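# El brazo suelta la placa antes de tiempo y la baliza sigue en verde

Hola a todos, perdonad el tocho que viene. Llevo desde agosto montando en simulación una celda de prueba de placas, antes de que nos dejen tocar la de verdad.

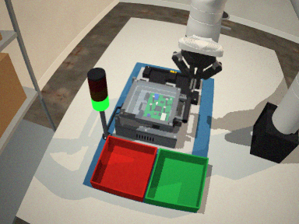 Aba Amegashie ya me contestó en el otro hilo que mirase primero el orden de las señales y después todo lo demás, porque un robot que suelta pronto casi siempre está obedeciendo a alguien. Le hice caso a medias, lo reconozco, y por eso vuelvo con más datos.

El ciclo es sencillo: el brazo coge la placa, la deja en el útil de test, la mordaza cierra, se hace la prueba y luego la placa va a la cubeta verde si pasa o a la roja si falla. La baliza tiene un segmento rojo y otro verde. El programa de secuencia es el Cluroton, y la pinza de varios dedos va con el controlador de Trotora, con los valores que traía.

El problema es el siguiente. En una tanda larga de 3073 ciclos, la mayoría va como la seda, pero de vez en cuando la pinza abre cuando todavía está sacando la placa del útil. La placa cae de canto sobre el marco, la mordaza baja igualmente y el brazo se va tan contento a la cubeta con la mano vacía. Y lo que de verdad me quita el sueño: la baliza se queda en verde todo el rato y el ciclo se apunta como bueno. La primera vez me salió en el ciclo 2713, así que con tandas cortas ni lo ves.

Cosas que ya he probado:

- Bajar la velocidad del brazo a la mitad. Pasa menos, pero pasa.
- Subir la fuerza de cierre de los dedos. Igual, y además en una de las pruebas me deformaba el modelo de la placa.
- Meter una espera de 500 ms después de cerrar la pinza. Con esto creí que lo tenía, estuve un sábado entero celebrándolo y el lunes volvió a fallar.

¿Es cosa del simulador o me va a pasar lo mismo con la máquina real? La de verdad está en la nave de Tetthorpe y allí hay gente trabajando cerca, no me apetece nada descubrirlo en directo. Gracias de antemano y un abrazo, que siempre me sacáis de los líos.

*Publicado por* **mirlo_de_taller**

---

**Aba Amegashie**

¡Hola otra vez! Qué bien que hayas vuelto con la lista de pruebas, así da gusto.

Yo creo que tienes dos fallos distintos, y te conviene separarlos aunque aparezcan juntos.

El primero es la apertura. Que mejore al bajar la velocidad y con la espera, pero no desaparezca, me suena muchísimo a una carrera entre dos señales. Mira en el Cluroton cómo tienes escrita la orden de abrir: si depende de «prueba terminada» y esa señal no se borra al empezar el paso siguiente, hay ciclos en los que la pinza la lee todavía activa cuando ya ha cogido la placa, y abre. La pinza hace lo que le mandan, la pobre. Yo lo arreglaría así:

1. Borra «prueba terminada» en cuanto el brazo empieza a bajar a recoger.
2. Condiciona la apertura a que el brazo haya llegado a la posición de soltar, la de la cubeta que toque, y a nada más.
3. Quita la espera de 500 ms. De momento solo te está escondiendo el problema.

El segundo fallo es el de la baliza, y a mí me preocupa bastante más. Por lo que cuentas, tu verde significa «la secuencia no ha dado error», y cualquiera que pase por delante va a entender «todo está bien». Necesitas comprobar que hay placa en la mano: lee la apertura de los dedos después de coger y otra vez antes de soltar. Si entre una lectura y otra han cerrado del todo o se han abierto, parada, rojo, y que no rearme solo. También pondría una comprobación de útil vacío antes de dejar bajar la mordaza, que una placa de canto ahí debajo acaba en trocitos.

Sobre tu pregunta: sí, esto te lo puedes encontrar igual en la máquina real, porque la lógica es la misma. Los tiempos cambiarán, puede que a peor. Y una cosa importante, ya que hablas de gente cerca: la baliza informa, pero no protege a las personas. Los resguardos y la parada de emergencia tienen que ir por su circuito de seguridad, aparte del programa, y eso que lo revise quien lleve la seguridad de la nave antes de arrancar nada.

Ya nos contarás, ¡y ánimo!

---

**tuercafloja**

A mí me pasó algo parecido con una Akpalu vieja y era el rozamiento de los dedos, que venía bajísimo por defecto. Lo subí y listo. Prueba eso primero que es un minuto.

---

**mirlo_de_taller**

Aba, te debo una merienda. La señal no se borraba nunca – se quedaba activa hasta que la pisaba el ciclo siguiente, y según cómo cayera el refresco la pinza la leía o no. He corregido eso, he quitado la espera y he añadido las dos lecturas de los dedos. Llevo unos 750 ciclos sin caídas, que ya sé que es poco viendo cuándo me salió la primera vez, así que dejo la tanda larga puesta esta noche.

Lo de la baliza lo he probado a lo bruto: quito la placa a mano en el simulador a mitad de camino y ahora sí, se para y se pone en rojo. Me queda la comprobación del útil vacío, que no sé todavía si hacerla con un sensor en el marco o con la cámara.

tuercafloja, gracias también, miré el rozamiento y lo tenía en un valor razonable, pero lo apunto para cuando cambiemos de dedos.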